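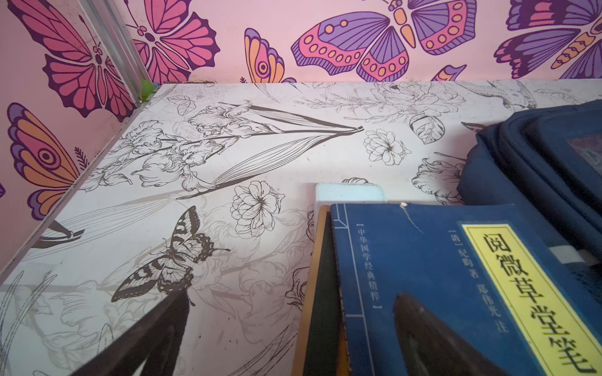 3.2 Ceasefire monitoring and local reporting

Agreements between outside powers often leave the reporting of violations to local offices. We looked at 859 incident reports filed by the two field offices at Killey and Drorkine during the first phase of the truce. Reports were coded by type of weapon, distance from the line and the time taken to reach the joint center.

Of these, 87 were passed on to both governments. The rest were closed at the local level, most of them after a phone call between liaison officers. Rusu found a similar pattern in his earlier study of border hotlines, although his cases came from a longer period.

Figure 4. Reports filed per week, by office. Night reports (after 2000 hours) are shown separately.

The Drorkine office filed more reports in July, when patrols were extended to the river road. We do not treat this rise as evidence of more fighting. Section 3.3 compares the two offices using patrol hours.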